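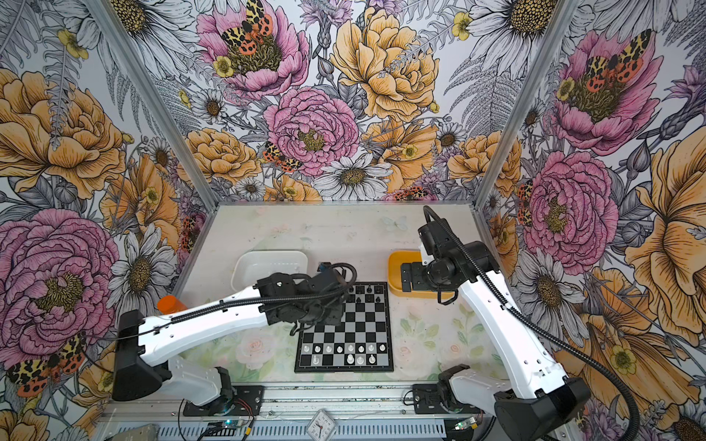 Handout 2: Two arms, one board

Groups of two. Each pair gets 36 minutes at the cell, booked through Reet Lepik.

Task
Pick up a pawn, move it two squares forward and release it upright. The left arm goes first. The right arm stays parked until the left is back at home -- your program must check this, not wait a fixed time.

Before you run
Set the board square to the front rail.
Load your own joint limits. The defaults from last year are wrong for these grippers.
Step through at low speed once with no pieces.
Keep hands outside the posts while either arm is enabled.

Captured pieces go in a tray. Teach the drop point above the rim and open the fingers slowly. Knights are the awkward ones; leave them till your pawn move is reliable.

Write-up
One page, plus your log of 18 attempts, failures included. Say which square gave the most trouble. Hand in to Rupert Gisler in May.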